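The Drirkdale Inventory

Rule 3 of the Drirkdale procedure stated that every item left in a bin at close of day had to be entered on the sheet before the bin was cleared.
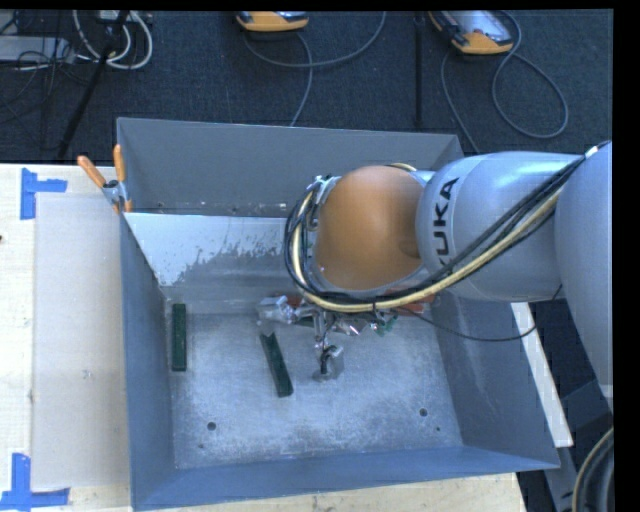 Larasati Gunawan had written the rule herself, in July, after a shipment to Mirnico went out short and the paperwork could not show why. The sheet had four columns: item, material, condition, destination. The destination column accepted one of two words, "keep" or "discard." She had considered a third word and decided against it.

Bin 144 was gray metal, open at the top, and stood on a pale wooden table. It had come up from the ground floor of the Ploradetti building with the last of the old stock. The ground floor lease ended on 29 Nov 2021, and by then everything in the building had to be under one of the two words.

She started with the green blocks. They were long and dark, and one of them was a narrow bar. Under "item" she wrote "block, green." Under "material" she wrote "unknown." She moved to the crumpled silver things and wrote "wrapper," crossed it out, and wrote "silver, crumpled." Accuracy required that she not claim more than she knew. The sheet had no space for how long this took.

Akinyi Temba came up the stairs with a clipboard and a roll of labels.

"Tjoa wants the count by five," she said.

"Tjoa can have it when it's done."

"There were 2,000 lines on the first list. You've got 700 left. What's this one?"

"144."

Akinyi looked into it for a moment. "That's my father's," she said.

Larasati put the pen down. The stock register gave no owner for Bin 144. It gave a date of receipt, a shelf position and the initials of a clerk who had left before either of them was hired.

"The register doesn't say so."

"It wouldn't. He worked the night bench. They each had a bin for odds and ends, and he kept the green ones because they were a good length. He used to set them under a drawer to level it." She leaned closer. "He used to bring one home and stand it under the kitchen window when the sash cord went."

"Did he bring it back?"

"Every morning. It was on his sheet."

Larasati turned to the back of the register, where the older sheets were bound in without an index. The night bench pages were in pencil. She went through them at an even pace, one finger on the left margin, and Akinyi peeled a label from the roll and stuck it to her own sleeve and peeled it off again.

The entry was on a page with a torn corner. Item: green block. Out, evening. In, morning. It was repeated down the whole page and over onto the next, the same hand, the same two times, with a gap of nine days in the middle and then the same two times again.

"That's when I was born," Akinyi said. "The gap."

Larasati checked the last line on the last page. It had an entry under "out." The space under "in" was blank.

She read it twice. Then she went back to the bin and considered the narrow green bar near the far left corner.

"Is the one at home still there?" she asked.

"Under the window. My mother never had the cord fixed."

Larasati picked up the pen. The procedure did not cover items absent from the bin at time of inventory. She added a line at the bottom of the sheet and wrote "block, green" under item, "unknown" under material, and "in use" under condition. Under destination she wrote "keep."

Akinyi signed as witness. They had 699 left, and she went down to get the next one.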